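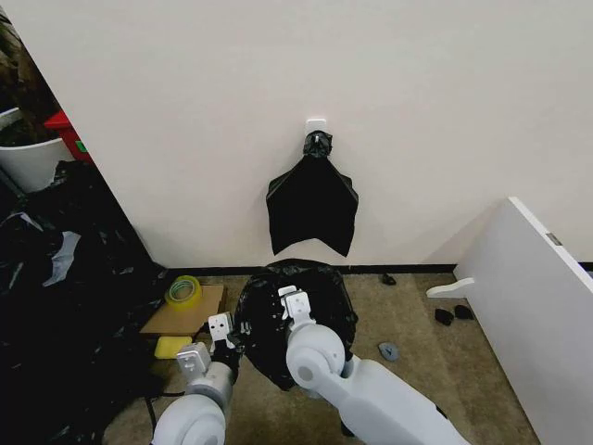 ### 3.2 The bag station

Most earlier work on office waste looks at what goes in the bin. We look at the liner – where the spare is kept, how it is put on, what gets left on the floor after. Small subject, but at the Landale site it eats up more of a shift than anyone had budgeted for.

The station is simple on purpose. One round bin on carpet, near a wall. One adhesive hook on that wall above the bin. One spare black bag, gathered at the top, twisted into a knot and looped over the hook so the lower part hangs open. No shelf, no dispenser. We tried a roll dispenser in the pilot (see 2.4) and dropped it. The bags tore in the wrong place and the roll kept ending up on top of a file cabinet.

Hook height was left to the staff. We asked only that the spare not touch the floor and that it could be taken down without moving the bin. Bags that trail on the carpet get stepped on, and then they get used anyway, with a hole in them.

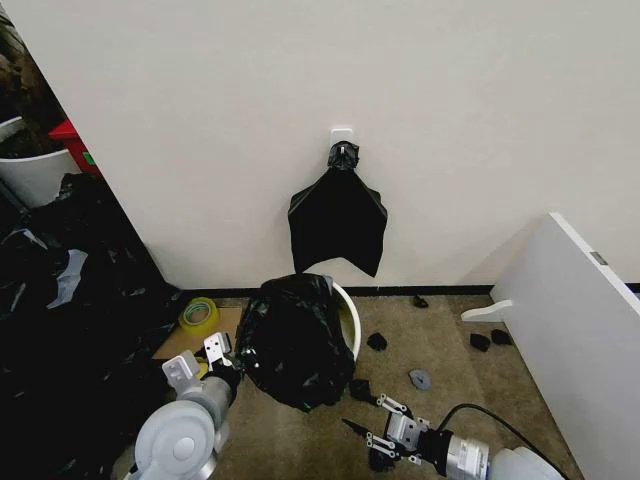 Workplace Services Research Group, Koyama Building

The way the liner sits on the bin matters more than we expected. In our log we use three words for it: *tucked* (edge folded evenly over the rim), *draped* (bag over the bin but rim showing somewhere) and *dropped* (bag pushed in, no edge over the rim). Figure 4 shows the same station with a full bag on the floor. The liner is not scored there.

Draped is by far the hardest to code. If a crescent of rim shows on one side and folds hang down the other, is that a bad fit or just a big bag on a small bin? We went back and forth. Final rule – any rim visible from a standing position counts as draped, no matter how much plastic is hanging over the rest. Coders agreed much better after that, though a few of the early sheets had to be redone.

Bag size is part of the problem. Skostine, who supply the liners, sell two sizes that fit this kind of bin, and the site orders the larger becuase it also fits the kitchen bins. So there is always extra plastic. Some staff knot the slack at the back, some leave it. We did not tell anyone which to do.

### 3.3 Floor items

Anything within arm's reach of the bin was logged as a floor item. Tape, cardboard, sponges, scraps, other bags. Packing tape lives at this station because flattened cartons are taped here before going down to Mulon for recycling, and the cardboard doubles as a mat for the roll. Loose black bags heaped to one side were logged once, as a single heap. Trying to separate them was hopeless.

Scraps are logged by color only. Material is guesswork at that size.

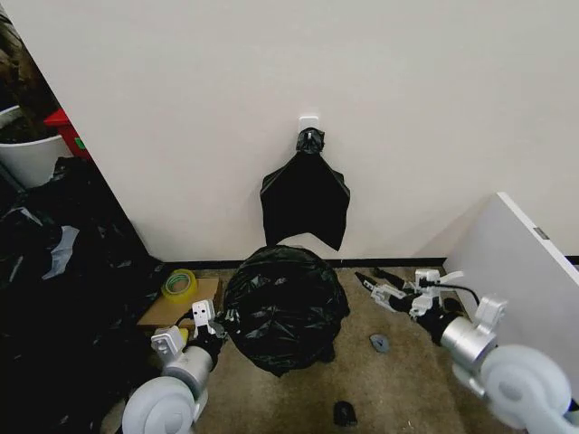 **Figure 4.** Full bag on the floor below the hook, spare bag hanging above. Cardboard and tape at left, small gray-blue scrap at right.

Figure 4 also shows why we keep "spare present" and "full bag present" as separate columns. Our first sheet had them as one yes/no item called *ready*, and it was useless. A station can have a spare up and still have a full bag sitting under it. Is that ready? Depends who you ask. Cleaning staff said yes, office staff said no, so two columns.

### 3.4 Observations and coding

Logging ran through August, 40 stations, 1,226 station checks in total. Each check took one line on the sheet: liner fit, spare present, full bag present, floor items, notes. Of these, 58 were thrown out – mostly sheets with no station number, plus a batch that got wet. Checks were made at different times of day and we did not try to balance this, which is a weakness. Stations near the elevators are over-represented too.

Notes were free text and are not analyzed here except where they explain a missing value. A lot of them are complaints about the hooks. Adhesive hooks hold an empty liner fine but people hang coats on them, and then there's no hook. A missing hook was logged as "spare absent" even if a bag was lying nearby, so the spare column is partly a measure of hooks. We come back to this in section 5.

Full bags were not weighed. We had planned to but the scale did not arrive untill the last week, and half a data set seemed worse than none. Fullness is therefore only coded as empty, part or full, by eye, with "full" meaning rounded out on all visible sides.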